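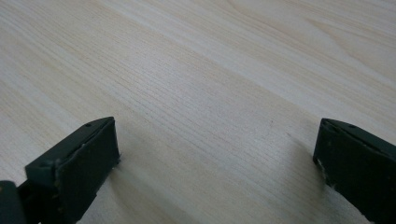

Light wood surface with diagonal grain.

Eltcombe Water District
Operations and Maintenance Meeting - Minutes
29 August 2023

Chair: Rehema Mosoti, District Engineer
Present: Operations Supervisor, Distribution Foreman, Water Quality Technician, Billing Manager, Recording Clerk
Apologies: Safety Coordinator

Minutes of the previous meeting

Approved with one correction. Under Hydrants, "out of service" should read "awaiting flow test." The clerk will reissue the page.

Matters arising

The spare chlorine analyzer has been returned by the repair shop and is on the shelf at the treatment building. The calibration sheet was not in the box. Water Quality Technician to request a copy.

The easement question on the north side of the Bilwood tank lot remains with the attorney. No change.

Bilwood main

The Operations Supervisor reported on the cast iron main between the Bilwood tank and the lower pressure zone. The section under review is 4000 feet long and was laid in 1901. It has had 5 repairs since January, all on the downhill half. In each case the break was circumferential. The joints exposed during the digs were leaded and in fair condition.

The coupon cut from the most recent break shows heavy tuberculation on the inside wall. The outside wall is sound except for shallow pitting along the bottom. The Foreman's view is that ground movement accounts for the breaks, given that the downhill half sits in clay and the uphill half in gravel. The Chair agreed this was likely but asked for soil samples before it goes into any report.

Options discussed:

Full replacement in ductile iron, open cut. Most reliable, highest cost, and requires closing the road in stages.

Replacement of the downhill half only, with a new valve at the transition. This leaves old pipe in service but removes the part that is breaking.

Slip lining. The Supervisor does not recommend it. The loss of diameter would put fire flow at the bottom of the zone below the district standard, and every service tap would have to be dug up anyway.

The second option was preferred for planning purposes. The Chair asked that the transition valve be placed uphill of the church service connection so that the church can be fed from either side during the work.

Action: Foreman to mark out sample locations and arrange collection. Supervisor to prepare a cost estimate for the second option, with full replacement priced alongside for comparison.

Kaijage pump station

Pump 2 was taken out of service after the vibration reading on the drive end bearing went over the alarm limit. The bearing has been replaced and the coupling realigned. Readings after restart were within limits at all speeds. The pump is back in rotation as lag.

The check valve on the same pump still slams on shutdown. The Foreman adjusted the counterweight and got some improvement - not enough to close the item. The Supervisor suggested lengthening the ramp-down time on the drive first, as this costs nothing. The Chair agreed.

The roof hatch gasket has perished and rainwater is reaching the floor near the sump. The floor drain is coping. Replacement gasket material to be bought locally.

Action: Supervisor to change the ramp-down setting and report on the result. Foreman to replace the hatch gasket.

Meter reading and billing

The Billing Manager reported that the Flalix reading software was updated over the summer. Since the update, accounts with a replaced meter have been exporting with the old serial number. The readings themselves are correct. Bills have gone out on time, but the serial numbers are being fixed by hand in the export file before it is loaded.

The Chair asked whether leak alerts were affected. The Billing Manager said the alerts are tied to the account number and have been coming through as usual. The vendor has acknowledged the fault without giving a date for a fix.

It was agreed that no further meters be swapped on the rural routes until the export is corrected, other than meters that have failed. The Foreman noted that this will leave new meters in storage over the winter and that the batteries are already running.

Action: Billing Manager to ask the vendor for a date in writing.

Water quality

All routine bacteriological samples were negative. Chlorine residual at the far end of the lower zone dropped during the hot spell but stayed above the required minimum. The dead end past the feed store was flushed and the residual recovered the same day.

The Technician asked that the sample tap at the feed store be moved from the restroom sink to an outside tap with a lockable box. The owner has no objection. Approved.

Hydrant flushing

The fall program will start in the upper zone and work down. Notices are to go out with the next bill. The Foreman asked that the wording about discolored water be moved to the top of the notice, as most calls last year were from customers who had not read that far. Agreed.

Other business

The tapping machine needs a new feed screw. Foreman to obtain a price.

Next meeting to be scheduled once the soil results for the Bilwood main are in. Meeting adjourned.

Minutes taken by the Recording Clerk.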